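I met the woman behind Kullico at 3 in the afternoon, at the back of her shop, and she had a kettle going before I'd even sat down. She's been making cold drinks for 18 years, first in her mom's kitchen!

"I started with ginger, and it was awful," she told me, laughing. "My brother still brings it up."

These days she sells 300 bottles in a good week – more in February, oddly enough. I asked about growing bigger and she pulled a face.

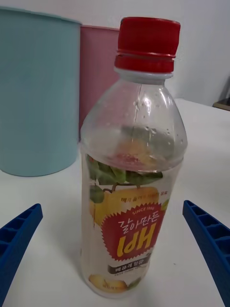
A clear bottle with a red screw cap.

"Ritier wanted me in all their stores," she said. "I'd have to quit tasting every batch. No thanks!"

So what's next? Pear, maybe (I got a sip, and wow). She's also moving the stall over to Cladetti in the spring, and she still hasn't picked a color for the awning.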